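The Letter from Gronitz

Hanna Kubiak found the letter in April, inside a cookbook she had bought for the cake recipes. It was dated March 8, 2020, and addressed to a Henryk Tokarz in Gronitz. The envelope was open. She read it at the kitchen counter with her coat still on.

The writer owed Henryk 300 and was sorry. He would pay when the job at Krawczyk came through. He asked after the dog. He signed it Teodor.

Hanna put the letter back in the book and made supper. After supper she took it out again and called her aunt. 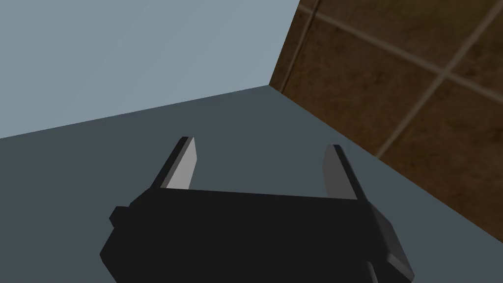 Leave it alone, Bronisława told her. A debt between two men was their business, and the one who got mixed up in it would end up paying for the stamps.

Hanna said she only wanted to know if he had sent it.

"It was in a cookbook," her aunt said. "So no."

The next morning she took the 25 bus to Gronitz. The street was behind the dairy, and the house had a green gate that stuck. A man in slippers let her into the hall and looked at her shoes, so she took them off. The floor was cold.

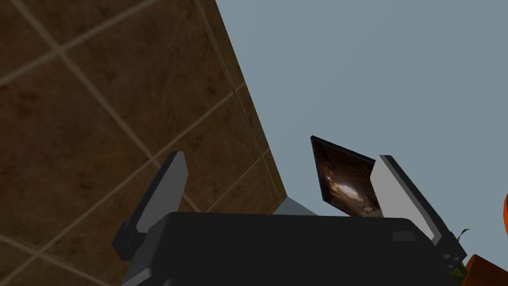
Brown tile with pale grout.

He read the letter twice, the second time with his finger under the words.

"He paid me," Henryk said. "He came over with it in a sock. He never said he wrote."

"When was that?"

"Before the dog died."

He asked if she wanted tea, and she said yes. He had one good cup and gave it to her. They talked about the dairy and the bus, and whether lard was better than butter in a crust. Henryk thought lard. He kept the letter by the sugar bowl.
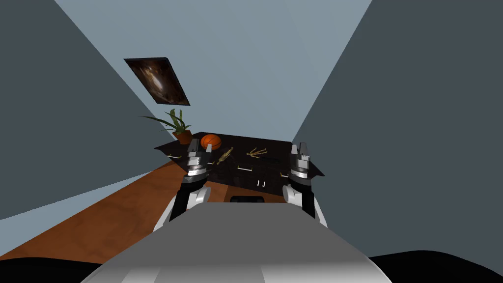
A plant and a basketball on the table, a picture on the wall.

When she got up to go, he asked which cookbook it had been. She told him.

"That was my wife's," he said. "Teodor borrowed it."

Hanna said she could bring it back. He thought about it and told her to copy out the plum cake first.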